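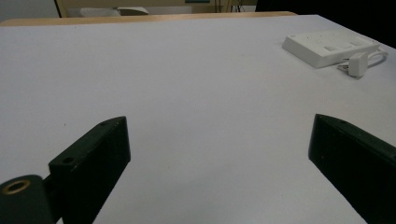
Itside Community Help > Desks and worktops > Power and cables

Where do you keep the extension lead on a table with a loose top board?

Ju-won Oh
Posted Mon 25 September, 248 views

Hello all, long-time reader, first time asking. I've got a pale wooden table that I like very much and don't want to ruin, so I've laid a white board over the top of it and I do all my messy stuff on that. Gluing, soldering now and then, taking the backs off radios, that kind of thing. The board isn't fixed down in any way, it just sits there, and I lift it off when people come round to eat.

My trouble is the extension lead. It's one of those white ones with three sockets and a little switch for each, plus a bigger switch at the end. I've tried it on the floor and I'm forever crawling under the table to turn things off (my knees are not what they were). I've tried it on the board and it's lovely and handy, but it takes up half the space, slides about every time I pull a plug out, and the flex always ends up lying exactly where I want to work. There's a small cable hole in the table, but it's beyond the back edge of the board and nowhere near big enough for a plug.

I don't want to drill the wood. I don't mind drilling the board at all. I also don't want to stick anything to the wood that will leave a mark, as I did that in January with some foam tape and I can still find the spot with my fingertip.

So, where do you all put yours? And does anyone leave theirs on the top and simply live with it? I'd like to get this sorted before I start on a big pile of repairs for my aunt.

Šindelář

I leave mine on the top and I'm perfectly happy with it, but it took me a good few goes to find the right spot, so let me save you some of that.

First thing, put it along the back edge of the board, long side parallel to the edge, with the switches facing you. I had mine down the right-hand side for ages as I'm right-handed and thought that made sense, and all that happened was that I kept catching it with my elbow. At the back you have to reach over your work to get to it, but you only do that a few times an hour, whereas your elbow is going all day.

Second, have the flex leaving on the side nearest the wall socket. Sounds obvious! But lots of these leads have the flex coming out at the same end as the main switch, so if you want the switch on the right, the flex comes out on the right too, and if your wall socket is on the left you've got a big loop coming back across the board. I'd sooner turn the whole thing round and learn to reach for the switch on the other side. You get used to it in a week or so.

Third, fix it to the board and leave the table alone. Many leads have two keyhole slots on the underside. Have a look at yours, and if it's got them, lay a sheet of paper over the back, rub with a pencil to get the slot positions, tape the paper to the board and mark through. Unplug it from the wall before you do any of this, obviously. Use short screws, shorter than the board is thick, or they'll come out underneath and scratch the very table you're trying to protect. I did precisely that on an old sideboard and then had to put a plant over it.

If there aren't any slots, don't go drilling through the casing of the lead. Use hook and loop straps instead. Two of them, one near each end, screwed to the board through the middle of the strap and wrapped round the lead between the sockets so they don't cover the switches. It's not pretty but it holds, and you can take the lead off when you want the board clean.

The slots also mean that when visitors come you lift the whole lot away in one go, board, lead and all. Pull everything out of it first, coil the flex on top and off it goes behind the sofa.

One more thing, on the subject of the board sliding on the wood. I use a bit of the open-mesh rubbery stuff you put under rugs, cut a little smaller than the board all round. Lift it every so often and wipe underneath, crumbs get in there and they're gritty. Some of those mats can mark varnish if they're left for months, so try a scrap somewhere it won't show first.

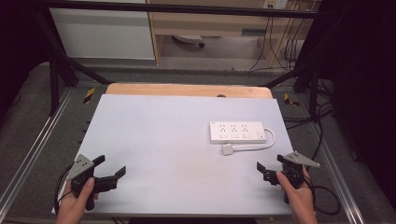

How do you stop the flex from creeping back across the board once the lead is fixed down?

Put a stick-on cable clip on the board itself, close to where the flex leaves the lead, and a second one at the edge where it drops off the table. Leave a bit of slack between the two so nothing pulls tight when the board gets nudged. Wipe the board with a damp cloth and let it dry properly before sticking the clips on, or they'll be off again by the weekend.

Lemow

underneath. get a clamp-on tray, the sort that grips the table edge with a screw and a rubber pad, no drilling. put the lead in that. done

only snag is you need a decent bit of edge for the clamp, and if your board goes right up to the edge it'll have to grip the board as well. mine does and it's fine

Ju-won Oh

Thanks Lemow! I did look at one of those. The back edge of my table is rounded, so I wasn't sure a clamp would sit flat on it. Does yours have a square edge?

Lemow

square yes. rounded might slip. you could put felt in but i wouldn't trust it with heavy plugs hanging off

Fallow

I'm going to disagree a bit with Šindelář about the back edge, though the rest is very sound and I've pinched the pencil rubbing idea already.

It depends what you're plugging in. For chargers and a lamp, the back is spot on, as you hardly touch them. For anything with a hot end, I want the switch where I can get at it without leaning over the hot end. My soldering iron lives on the right, its stand is on the right, and the lead is at the front right corner of the board where I can slap the switch with the side of my hand. It does use up space, I won't pretend otherwise. I make up for it by having a longer board than I need.

Do check the length of your flex as well, before you settle on a place. Mine is 265 cm, which sounds like loads until it's gone up the table leg and along the skirting, and then I had hardly anything spare. If it's tight, move the table closer to the wall socket or buy a longer lead. Please don't plug one extension into another to make up the difference! My brother-in-law had three of them chained together behind the telly and I nearly fainted.

And if you've got too much flex, don't wind it up in a tight little bundle and put a tie round it. Loose, big loops hung over a hook are better, as it can get warm all wound up when you're drawing a lot through it.

As for the marks on the wood from the foam tape, have you tried a drop of white spirit on a soft cloth? Somewhere hidden first. It got some old label gum off my bookcase a treat, although I did need to wax the patch afterwards.

Ju-won Oh

This is all really helpful, thank you. I turned the lead over and it does have the slots, two of them, full of dust. I'm going with the back edge to start with, and if I find myself leaning over the iron I'll move it to the front like Fallow's - a couple of extra screw holes in the board won't bother me.

I'll try the white spirit at the weekend. Does anybody know whether the rug mesh comes in white or is it always that porridge colour?

Šindelář

I've seen it in white on the market, but mine's porridge. You won't see it under the board anyway.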